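Cleaning Secondhand Records at Home: What I'd Skip

Every few months somebody swears by a new way to rescue a crackly LP, and most of them are an old way with a higher price. I have tried a lot of them on dollar-bin records I didn't mind losing.

Wood glue first. Yes, it peels off in one satisfying sheet. It also takes forever to dry, and if you miss a thin spot at the edge you'll be picking at it with tape. My copy sounded about the same afterward.

Dish soap is fine if you use a drop or two in distilled water and then rinse. People skip the rinse. Then they write in to say the record got noisier.

Window cleaner, no. Rubbing alcohol on 78s, absolutely not - many of them are shellac and it will eat the surface.

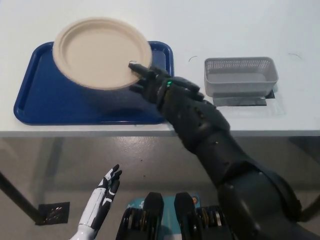 A paper plate on a blue plastic tray.

Now the brushes. Areeba Rana lent me her Wuvley brush, which costs 50 dollars, and I ran it against a plain carbon fiber one on both sides of the same scratched symphony. I couldn't pick the winner. Neither could she, though she still says hers feels better in the hand. Maybe it does.

What I do now is dull. Dry brush, three slow turns. Damp microfiber cloth, following the grooves, keeping well away from the label. Second cloth with clean distilled water. Stand it in a dish rack until it's dry, overnight if the room is cold. New inner sleeve, always, or you've put the dirt straight back.

None of this fixes a scratch. If a seller tells you the pops will "clean right up," ask to hear it played first. Groove wear doesn't wash out either, and a worn loud passage will stay fuzzy whatever you pour on it.

Taped covers: leave the tape alone. Hair dryer tricks work on some kinds of tape and pull the print off with others, and I haven't found a way to tell which beforehand.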